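Minutes of the Meeting of the Srour Township Board

Present: the chair, the clerk, four members of the board, the township attorney for items 2 and 4. Two residents attended as public. One member sent apology and was absent.

The chair opened the meeting at 7:05 p.m. The minutes of the last meeting were read. One correction was asked: in the paragraph on road salt, the word "approved" should be "discussed". With this correction the minutes were accepted.

1. Agenda

The agenda was accepted with one change. The item on the cemetery fence was moved to the next meeting, for the reason that the second price offer did not arrive.

2. Notice of closed sessions

The attorney presented the draft rule on closed sessions. Under the draft, the board must write in the public notice the subject of any closed session, and not only the words "legal matters" or "personnel matters" as it was the practice until now. The attorney explained that the subject can be given in general terms, so that the privacy of an employee is kept.

A member asked what happens when a subject comes up during the meeting and was not in the notice. The attorney answered that the board can then vote in open session to add it, and the vote of each member must be recorded by name in the clerk's book. The member said she finds this acceptable, but she would like the rule to say it clearly and not leave it to custom.

Another member was of the opinion that the draft goes too far. He said that in a small township everybody will guess who is meant, even from general terms. The chair replied that the residents have complained about this matter at two meetings already and the board should give them an answer.

Decision: the draft goes back to the attorney, who will add one sentence on subjects not in the notice. The vote will be at the next meeting.
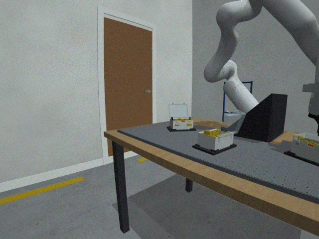
SROUR TOWNSHIP, February

3. Publication of meeting documents

The clerk reported on the Wonerent page, where the township puts its agendas and minutes. At the moment the documents are published after the board accepts them, and this can take more than a month. Residents who want to read what was said must come to the office during open hours, or wait.

The clerk proposed to publish the draft minutes within 5 working days after each meeting, with the word "Draft" on the first page. When the board accepts the final text, the draft will be replaced. The chair asked if the draft should stay on the page also after that, so that a reader can compare. The clerk said it is possible, but the page must then show very clearly which text is the valid one.

There was a longer discussion about the attachments. The price offers from contractors are often scanned with poor quality and the text cannot be searched. Janda, the firm that does the scanning for the township, has offered to scan again the attachments of the last 9 meetings without extra charge. The board thanked the clerk for arranging this.

Decision: draft minutes will be published within 5 working days. Both texts will stay on the page. Accepted, all members present in favor.

4. Request from the Zedent neighborhood association

The association asked in writing for copies of all letters between the township and the county about the closing of the Zedent bridge. The attorney has looked through the letters and sees no reason to hold back any of them, except two pages with the home address of a private person. On these pages the address will be covered.

A member asked if the association must pay for the copies. The clerk said the fee schedule allows a charge for paper copies but not for files sent by e-mail. The association did not say which form it prefers. The clerk will ask.

Decision: the letters will be given. Accepted, all members present in favor.

5. Public comment

A resident from the north side of the township said that the notice board in front of the office is hard to read in the evening, as the lamp over it does not work. The chair promised that it will be looked at.

A second resident asked why the board meetings are not recorded. The chair answered that the question was discussed last year without a decision. She asked the clerk to put it on the agenda again and to find out what the neighboring townships do. The resident also asked that the township budget is printed in larger letters. The clerk noted it.

6. Other matters

The clerk reminded the members that the yearly statements of interests are due before the end of the month. Two are still missing.

The next meeting will start at 7:00 p.m. in the same room.

The meeting was closed at 8:40 p.m.

Minutes taken by the clerk. Draft, not yet accepted by the board.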